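The Jilley Survey

Kolbrún Brøndum audited wells for the county. There were 868 of them on the register, and in April she reached the last one, on the Rallis property, at the end of an unpaved road.

The register gave the depth as 400 feet. She lowered the weighted tape and let it run. At 400 feet it was still moving freely. At 600 she checked the reel brake and the zero mark and continued. The tape ended at 1000 feet with no slack in the line.

She wrote "exceeds tape" in the depth column and drove back to the office. 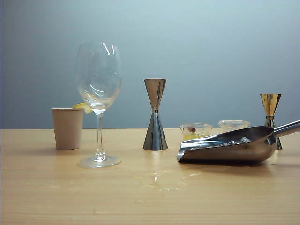

Caroline Were, the supervisor, returned the form the next morning. The depth column accepted numerals only.

"Use the old figure," Caroline said.

"The old figure is wrong."

"It is wrong by an unknown amount. Yours is blank. The software prefers wrong."

Kolbrún requested a longer tape. The request took 11 weeks and came back approved for a replacement of the same length. She joined the two tapes with a brass coupling, recorded the weight of the coupling, and returned to the property on her own time.

The combined line went down for most of an hour. Near the end she felt a small, regular pull — two short, one long — and stopped the reel. She waited. The pull came again at the same interval.

She entered 400 on the form, signed it, and left the tape where it was.

14 comments
Share 37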